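Let the Old Cars Be Driven

I spent the best part of a Saturday-length morning last August standing in a wet paddock at Hulside, watching a 944 with mud up to its door handles roll in beside a coachbuilt Kerslake tourer worth more than my house, and I can't remember when I last enjoyed a car show so much. The Porsche had come 155 miles under its own power. So had its owner's dog. The Kerslake had come nearly as far, with its hood up and its wipers doing very little, and the judges walked straight over to it with their umbrellas and asked Delwyn Pirihi to start the engine again so they could hear it properly.

I want more of this. I want every concours in the country to give a real prize, a main prize, to a car that got there by road.

I know the case against. I've had it put to me many times over lukewarm coffee, most forcefully by Declan Tuhiwai, who restores prewar cars for a living and whose work I admire more than I can say. Declan's view is that a concours is a contest of condition. The whole idea is to show what a car can look like when somebody has gone to the very limit with it, and you can't do that with flies on the headlamps. A trailer is a tool, he says, same as a polishing cloth. He's right that a road trip costs you. A stone chip in a hand-laid finish can mean weeks of work, and the person paying for those weeks is rarely the person cheering from the rope.

But walk along the lawn at one of the stricter shows and listen. You'll hear very little! People lower their voices. They lean in with their hands behind their backs and then they move on to the next one, and the car sits there with its drip tray under it and its tires blacked. I love these machines, I'd look at them all day, and even I start to drift toward the food tents by noon. Then somebody at the far end fires up a straight eight and the whole crowd turns around like one animal. That sound is what they came for. A car is a moving thing and it's at its most beautiful when it's doing what it was drawn to do.

Hulside found this out a few years back, when Shona Cartwright took over the running order and added a road class. Entrants drive a set route through the hills, get to the field by eleven, and are judged as they stand. You're allowed a chamois and one bucket. The first year it drew a handful of cars and a few raised eyebrows. Last August it filled the top field, and the spectators had to be moved back twice to let everyone in. Keegan Paewai brought the little Prostetti coupe his aunt bought new, the one with the dented rear quarter she would never let anyone fix, and he had a line of kids waiting to sit in it until the shadows got long.
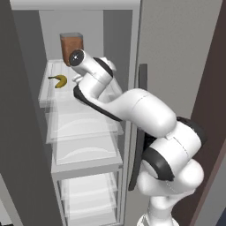

Preservation cars deserve the same treatment, and they're where my heart really is. Give me the faded carpet and the cracked steering wheel rim every time. Too many good original cars are kept as if they were leftovers, sealed away in the cold and dark and taken out only to be looked at. Fluids go stale, seals dry out, brakes seize, and the next person to own it has to take apart the very thing everyone was trying to save. Kiri Dunstan drives her Skilura sedan every other week, all year, and it still has its first set of door cards and most of its first coat of paint.

None of this means scrapping the old classes. Keep the white gloves and keep Declan's perfect fenders, which I'll be first in line to see. Just put the road cars on the same grass, let them compete for the same big silver cup, and run every engine on the field at least once before lunch. Some shows could do it next season with nothing more than a change to the scoring sheet. A car that has covered 2000 miles in a year should earn points for it, and a car that can't make it across the lawn without being pushed should lose a few.

I'm entering the road class myself this August, if the gearbox goes back together. It's a long haul over the hills and my heater only has one setting. I've already bought the bucket.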